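About Fedix

Fedix is a returns and repair sorting company in Valtmont. We receive small electronic accessories that customers have sent back to retailers: cables, chargers, earphones, adapters and the pouches they came in. We sort them, test them, and send them on to resale, parts recovery or recycling. The company has 172 employees at two sites. The main hall handles cartons and pallets. The Ojala annex handles loose goods.

What is automated

Three years ago the main hall was sorted by hand from end to end. Today cartons are opened by a cutting station, emptied onto a belt, photographed from 3 sides and assigned to a lane. The system that controls this is called Grikance. It was written by our own engineering group and runs on the same network as our inventory records, so an item has a record before anyone touches it.

Grikance assigns a lane when its confidence is above a set limit. Below the limit, the item goes to a gray tote and is routed to a person. The limit is adjusted once a month by the shift leads and the engineering group together. A higher limit means more totes and fewer errors. A lower limit saves handling time and sends more wrong items to the test benches.

What is done by hand

Flexible items remain the main category of manual work. A boxed charger has a fixed shape and a label in a known place. A cable has neither. It arrives knotted, with its ends hidden and other items caught in the coils. The arms on the main line can pick up a tangle as one object, but they cannot yet reliably take one cable out of it. Separation, end inspection and coiling are therefore desk tasks, done sitting down and at the worker's own pace. There is no belt feeding the desks.
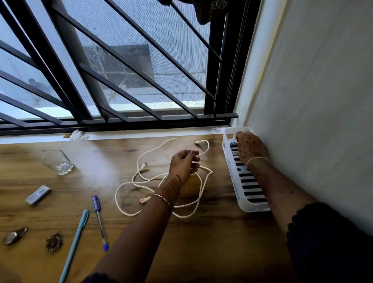 Loose white cable and a slotted basket at a desk by the window.

The desk procedure is short. Find both ends. Check the connectors for bent or missing contacts. Read the tag if there is one. Coil, tie, and place in the basket for the correct type. Anything that does not belong to a type goes in the basket marked Mixed, which is reviewed at the end of the shift.

What changed for employees

Carton opening was the job with the most wrist and shoulder complaints, and it no longer exists as a full-time position. Employees who held it were offered retraining in one of two directions: desk sorting, or line attendance. Line attendants clear jams, change blades, clean the camera windows and decide what happens to items the system has refused. The training takes 2 weeks for desk work and longer for line work, where an electrical safety certificate is required.

Pay grades were revised at the same time. Line attendants are one grade above the former carton grade. Desk sorters kept their grade and lost the night premium, as the annex does not run at night. This was the most disputed part of the change, and a transition payment was agreed for the first year.

Individual pick rates are not displayed at the desks. Grikance logs the time each tote leaves the line and the time its contents are recorded, and these logs are kept by tote, with no employee number attached. Supervisors see totals per room.

Corrections from the desks

When a sorter changes the type that Grikance suggested, the correction is stored with the original photographs. After every 1000 corrections the engineering group retrains the classifier and tests it against the previous version. If the new version performs worse on any product type, it is not installed. Sorters can also add a short written note to a correction. Notes are read by an engineer and answered in the same record.

Several rules in the current system began as notes, among them the separate lane for cables with a captive adapter and the change from closed bins to open baskets.

Hours and visits

The main hall runs two shifts, Monday through Saturday. The annex runs one. Both sites are closed on Sunday, when the line is serviced. Retailers and trade schools may arrange a visit through the front office in Valtmont. Closed shoes are required in the main hall, and phones must be left at reception.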